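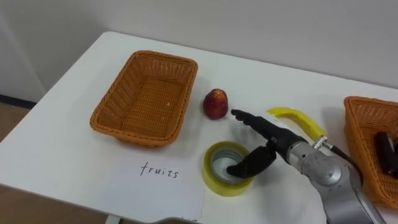 Sorting out the planner

Wai-kit Kao writes the planning layer for Drodine, a software stack that tells a robot arm which thing to pick up and where to put it. He works at Usmont, and when we spoke in April he had spent most of the morning reading logs.

The task is simple to state. Fruit goes in one basket, office supplies in the other, and the baskets are marked by handwritten labels. "The planner gets the words as text," he said. "It doesn't get a drawing of where to go. It has to match the word to the nearest basket and then keep that match while the arm moves."
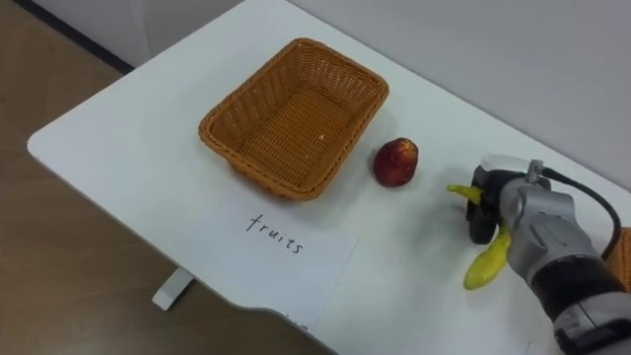
Keeping the match was the hard part. An early version asked the perception module for a fresh answer at every step, and the target could change halfway through a carry. Kao now fixes the target once the hand closes and only reopens the question if the grip is lost. In simulation he ran 1000 carries with the old code and 66 of them switched baskets. He has not seen a switch with the new one.

Logging has changed too. Each decision is saved with the label it was based on, so a wrong drop can be traced in minutes.

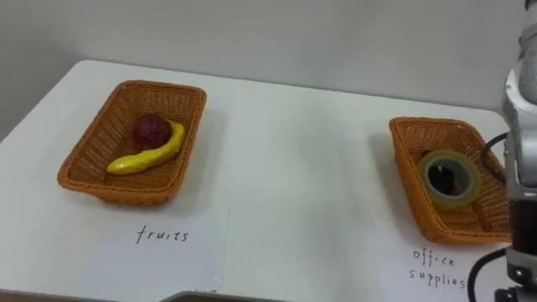

Urnar was less sure about fixing the target so early, saying that a label moved during a carry would simply be ignored. Kao accepts the point. "It's on the list," he said. "I want the planner to check once more just before release."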